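Subject: Re: [color-mgmt] Dark browns shifting after conversion to the wide profile

Hi all,

Replying to the list instead of directly, as two other threads this month ended up at the same place. I have been through the conversion chain with the sample renders and I think the shift comes from the table size and the rounding of the tone curve, with a smaller part coming from black point handling. The two renders I used are inline. Both have large areas of brown and near-black, where the error shows first.

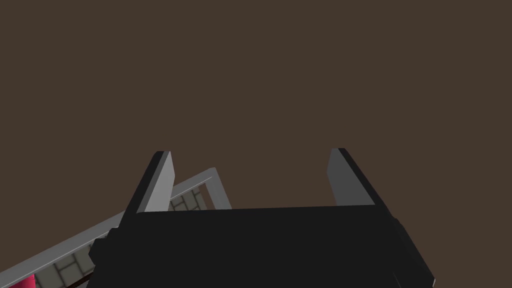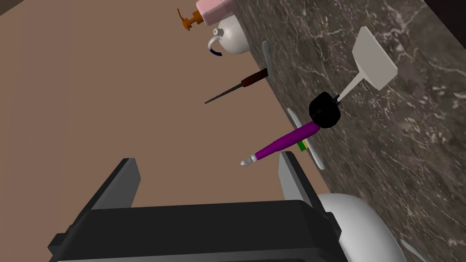

Renders 1 and 2, before conversion. Flat dark brown backdrop in the first, light brown tabletop and veined dark marble in the second.

The earlier message, trimmed:

> We moved the archive to the Drellum wide profile in January. Since
> then, any area of flat dark brown comes back slightly red when
> viewed on the proofing display. Lighter browns seem fine. Neutral
> grays seem fine down to a point and then go a little warm.
>
> The source files are 8 bits per channel. Conversion is done with
> Korance, default settings, relative intent, black point
> compensation on. We have tried perceptual intent and it makes the
> midtones worse without helping the shadows.
>
> Is this the profile, the converter, or the display? And if it is
> the profile, do we have to go back to the originals?

Taking the questions in order.

1. Profile or converter

Both contribute. The Drellum wide profile ships in two builds. The small build stores its tone curve as a sampled table and the large build stores it as a parametric curve. The small build is the one that gets installed by default, and it is the one embedded in the files you sent. Its samples are evenly spaced in the encoded value, so the bottom of the curve, where the slope changes fastest, is covered by only the first few entries. Korance interpolates between them linearly. Between entries the straight line sits above the true curve, and the error is largest at the low end.

On a neutral this mostly cancels, as all channels take the same error. On a dark brown it does not. Red is well up the curve and is converted correctly. Green and blue are down in the part with the bad interpolation, and each takes a different error. After the matrix step and the return to encoded values, the ratio between the channels has moved, and the eye reads that as a change of hue.

That also explains why your lighter browns pass. All of their channels are high enough to be in the well-sampled part of the table.

2. Black point compensation

BPC in Korance is applied as a scale and offset in XYZ. This is the usual approach and there is nothing wrong with it. The trouble is that the black point is estimated by running a black through the profile, and with the small build that estimate picks up the same interpolation error. The offset then comes out very slightly non-neutral. That is your warm gray near the bottom. Turning BPC off removes the warm cast but does nothing for the brown, so if you tested only with BPC you would have seen one symptom go and the other stay.

3. Bit depth

Going from an 8-bit source in a small space to an 8-bit file in a wide space throws away code values. The wide space has to stretch the same set of codes over a larger volume, so colors from the small space land on a coarser grid. In the shadows the steps are already large relative to what you can see, and a rounding difference of a single code in blue is visible over a big flat area. It would be lost in anything textured. Dithering on output hides this to some extent, but it makes the files compress poorly and I would not use it for an archive copy.

4. Display

I don't think the display is at fault. The shift is present in the numbers before anything reaches the screen. If you want to rule it out, convert a patch, convert it back, and compare the values with the original in a tool that does no color management at all. Make the patch large and sample away from the edges if the file has been through any lossy step.

What I ran

Source: the two renders, tagged with the small working space, no resizing. I sampled 557 points over the two files, picked by hand to stay inside flat regions, and kept the same coordinates for every run. Then 3 chains:

a) Korance, small build, 8-bit intermediate, BPC on (your settings)
b) Korance, large build, 8-bit intermediate, BPC on
c) Korance, large build, 16-bit intermediate, BPC on

Chain (a) reproduces your shift. In chain (b) the hue error is gone from most of the dark brown points and what remains looks like plain rounding. In chain (c) the round trip is clean everywhere I sampled. I repeated (c) with perceptual intent and got identical numbers, as expected. The profile is matrix based, so there is no separate perceptual table for it to use. If your perceptual run came out different, then some other profile is in your chain and you should look for it. The Tusix plugin is known to substitute its own when the embedded one fails a version check, and it does so without logging anything.

Do you need the originals?

For files that were converted once and then left alone, reassigning the large build will not undo the error, as the pixel values have already been changed. You can build an inverse of the bad table and get most of the way back, but in 8 bits you will lose more codes on the way. If the originals exist, go back to them. If they don't, I would leave the files as they are and note the profile build in the metadata so that somebody can handle it later.

Settings I would use from here on:

converter: korance
target profile: drellum wide, large build
intermediate: 16 bit
intent: relative
bpc: on
dither: off
embed: full profile, not a reference

Memory use goes up with the 16-bit intermediate. If you batch in groups of 80 files, drop that to 50 and it should fit on the same machine. Run time in my case was set by the disk and did not change enough to matter.

One open item. The Baloyi reader ignores parametric curves in version 4 profiles and falls back to a plain gamma. If anyone downstream still depends on it, the large build will look wrong there in a different way, with shadows too light overall. I don't have a current copy to test with. If somebody on the list does, please run a gray ramp through it and post the numbers.

The script and raw values are in the list's file area under the thread title.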